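5.3 Slips on thin packaging

The failure we learned the most from came out of the Paltari set, our 865 recordings of household tidying made with the Jenow hand-held gripper. A policy trained on these recordings did very well on fruit and bottles, and then, to our surprise, lost its hold on small snack packets again and again. Of 193 packet trials, nearly a third ended with the packet falling during the lift. What makes this so interesting is that the policy never noticed! It carried on to the bucket, opened the fingers over it and marked the task as done.

We traced the fault to the closing width. The training labels were smoothed over five time steps, and for a thin packet that smoothing wiped out the last few millimeters of the squeeze - the very part that holds it.

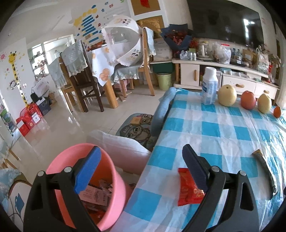 Figure 4. Snack sorting on a table, hand-held gripper open.

Closing width also depends on which finger meets the object first. Our controller assumed that both would arrive together, and a packet that begins against one pad, as the red one does with the right pad in Figure 4, breaks that assumption before the squeeze has even started. We now keep the raw width signal and add a grip check after each lift, and we are excited by how much such a small change recovers.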